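Visit to the gripper test days in Visatville

May 28, 2018

I went to Visatville by train together with my colleague Yufang Zhong. The company Georgiou opens its test rooms there two times in the year, once in March and once now, and this time the subject was grippers for soft goods. Our own packing line handles fruit and small bakery products, so we had a good reason to ask our boss for the tickets.

The registration was in the old post building, second floor. I write this for those who will go next time, because the sign on the street still shows the former entrance and we walked one time around the block. Coffee was free, lunch was not.

In the morning there was a talk by Noémie Huet from Grellirard. She compared three kinds of fingers: hard parallel fingers, hard fingers with a rubber cover, and soft fingers filled with air. Her opinion was that most people choose the soft ones too early. They look gentle in a video, but they are slow to open and they need an air line, and the air line is what breaks. I did not agree with everything. She tested only with plastic balls of one size, and a peach is not a plastic ball. When Yufang asked about this, she answered that real fruit comes in the next series, and she wrote his question in her notebook.

After the talk we could try the Patus arm. It is a small arm for the table and it was mounted with a camera at the wrist. Every visitor had 10 minutes. I used mine badly, because the controller has its buttons in a different order from ours and I opened the fingers when I wanted to turn them. Yufang was better. He made 28 picks with foam blocks and lost 5 of them, all from the same corner of the box, where the camera has a shadow from the arm itself. The engineer told us that a second camera solves it. It is also a second cable and a second calibration, and he was fair enough to say this too.

In the afternoon we went to the part which interested me the most, the grippers without any arm. You hold the tool in your hand and do the job yourself, and the camera on the tool records what the fingers do.
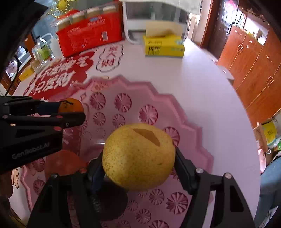
What I wanted to learn from the hand-held tools was how much force a person uses without thinking. With an arm I can write a number into the controller, but with my own hand I do not know the number. Fruit is a good teacher for this. A round pear between two fingers is held only on small places, and if one finger comes from the lower left and the other from the lower right, the weight sits between them and you do not have to squeeze so much. I would not have placed the fingers like this in a program, I would have put them straight at the sides. The pear has a flat bruised patch on the top, and such a patch is what our customers send back to us, so for our own trial I will note every mark before the first pick and again after the last one. Working with one gripper in front and one from the left is also harder than it looks. With the small orange fruit the jaw hides a good part of it, and for a camera this is a real problem.

Yufang prefers the arm, as he can repeat the same movement 170 times and go for a coffee. I prefer to begin with the hand tool and move to the arm when we know what we want from it. We discussed it in the train until he fell asleep.

Some practical remarks. Take your own fruit if you have a special product, the people at the tables allow it. Ask for the price of spare fingers and not only of the gripper, I forgot it and now I wait for an e-mail. The room for the arms is loud and quite cold, so a jacket is useful. The slides of Ms. Huet will be sent to all who left an address at the registration.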